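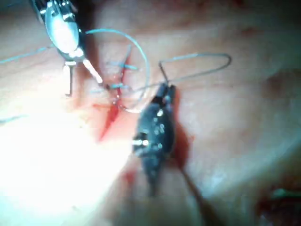
Épargne retraite : laissez les gens lire leurs frais

15 novembre 2018

Le relevé annuel du plan Tilladel tient sur 7 pages. Les frais prélevés figurent à la dernière, sous un tableau consacré aux changements d'adresse. Sur mon propre compte, ils s'élèvent à 245 euros pour l'année, et j'ai dû additionner moi-même trois lignes pour arriver à ce total.

Je ne reproche pas à Gendholm, qui gère le plan, de se faire payer. Gérer de l'argent est un travail. Je lui reproche de présenter le rendement avant frais en première page, en gros caractères, 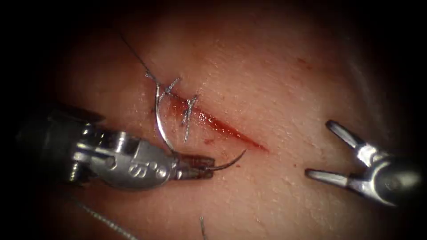 et de laisser à l'épargnant le soin de faire la soustraction. Depuis la réforme du barème, en avril, les petits comptes paient en plus une part fixe. Pour quelqu'un qui a 3 000 euros de côté, elle pèse lourd - bien plus que pour un cadre en fin de carrière.

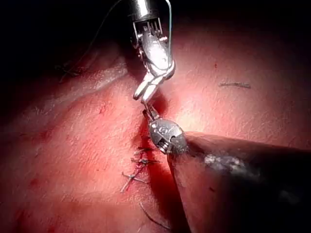
Les gestionnaires répondent que le sujet est trop technique pour le grand public. L'argument me convainc peu. Un patient ne sait pas manier deux instruments robotisés au-dessus d'une suture, mais il comprend très bien une facture. L'épargnant aussi.

Le fonds Kuruc, concurrent direct, affiche depuis deux ans un seul montant en euros, tout compris, en tête de relevé. Chez Ponddale, on peut le demander par courrier

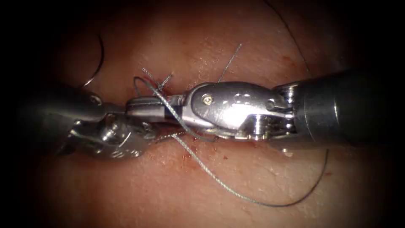
et la réponse arrive en quelques semaines, ce qui est long mais reste un progrès. Gendholm pourrait faire de même dès le prochain relevé. Les chiffres sont déjà dans ses systèmes, puisqu'il les prélève.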